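The Piano at Traluvano

My aunt left me her piano, and with it, in the same envelope, a note that said the piano did not like to be moved. I was thirty-one, I had a rented apartment on the third floor of a building in Groter with a staircase like a corkscrew, and I could play the first half of one waltz. But she had taught me that half waltz herself, on wet Sunday afternoons with a plate of buttered toast on the lid (she was not strict about the lid), and I wasn't going to let the thing be sold to a restaurant.

So I drove up to Traluvano in April, when the road over the ridge had only just opened, and let myself into the house with the key from under the blue pot. It smelled the way it always had, of wood smoke and oranges and the inside of old coats. The piano stood where it had stood all my life, a Hellwig upright with a brass lamp on either side, one of which had never worked. I sat down and played my half of the waltz. It was terribly out of tune, and I cried a little, and then I made toast.

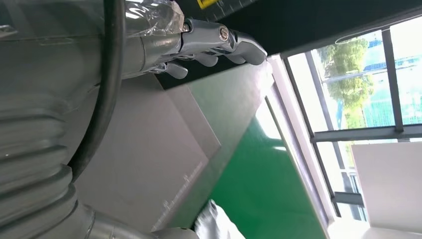
The movers came the next morning, two brothers in matching green sweaters, and the older one walked slowly all the way around the room with his hands behind his back, like a man at a museum. He lifted the lid over the keys and let it down again. He asked me how many stairs there were at the other end, and when I told him he looked at his brother, and his brother looked out the window at the lake.

"It's a good piano," the older one said at last. "It would be a shame."

I gave them coffee, and we talked for a long while about other things, about the ice going out late and the bakery changing hands, and whether the bread was as good now (it wasn't, they both felt, though the rolls were all right). Somewhere in the second pot I heard myself ask what the winters were like up there these days, for a person living alone. The younger brother said they were long, but you got used to it, and that there was skating.

I would like to say that I decided then, but I am a slow decider and always have been. I paid them for their morning, which they tried to refuse, and I waved them off down the drive with their empty truck. I told myself I would stay through the weekend and think about it sensibly. I opened the piano bench to look for a pencil so I could make a list.

The bench was full of music, and on the very top lay the waltz. I had never seen it written down. She had always just shown me, her hand over mine, a few bars at a time. I turned to the second half, the part we never got to, and there in the margins, in her round green handwriting, were the fingerings for every single note, with my name at the top of the page.

It took me until supper to get through the first line of it. The lamp on the left came on by itself when I hit the low F, and it stayed on all evening.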